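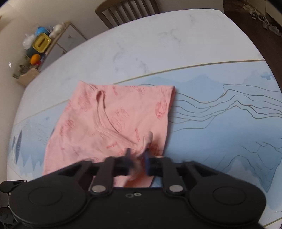

The Pryor office wrote in April to ask whether the clothing swap had become a storage project with a swap attached. Fair enough, and we have spent the spring trying to make it less true.

Since the last report we have held two swap days at the Stekdale hall and one at Grikutier. The Saturday in May brought 104 households through the door. Eighteen of them took home more than they left, and we would like to thank those 18 in particular.

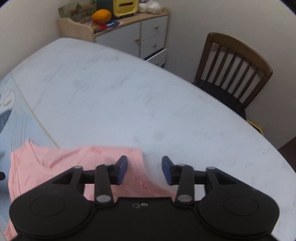

Sorting remains slow. The grant assumed we would price nothing, label everything and finish by lunch, and we have managed the first of these. The Furkar shelving arrived with 22 brackets and no screws, so winter coats are living in the kitchen until the supplier answers our second letter.

18 shares 2 comments
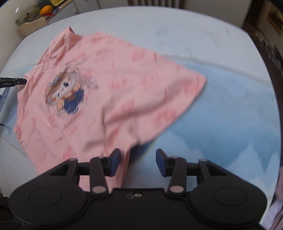 Children's sizes go first at every swap, usually before the tea is ready. Adult sizes linger, and so do things that are hard to place in either pile. A pink T-shirt with a cartoon character on the front can go on the kids' rail or the grown-ups', and our sorters will argue for either with real feeling. We have now added a third rail marked "Anyone."

Of the 2000 dollars awarded, the hall rent has taken the largest share. We ask to move what is left of the printing budget into screws.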